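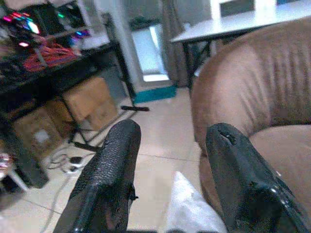 The tub chair came back sometime in the 2000s and never quite left. The shape suits small rooms. Its back wraps around the sitter, so it needs no side tables or footstool to look finished.

Khosravi, an upholstery workshop in Alteden, recovers 80 of them a year. Most arrive in brown, and most go home in brown. Plush hides wear well, though the pleats in the back collect dust and need a soft brush every few weeks.

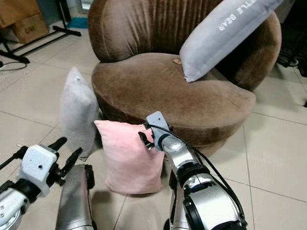
Pillows are where owners spend their money next. A deep seat takes one comfortably, two if they are thin. Pale gray and pink both sit well against mocha, and a printed pillow is enough pattern for one chair. The workshop charges $19 to clean a cover and asks for 6 days. Anything with a velvety finish should dry flat, away from a heater, and be brushed in one direction before it goes back on the seat.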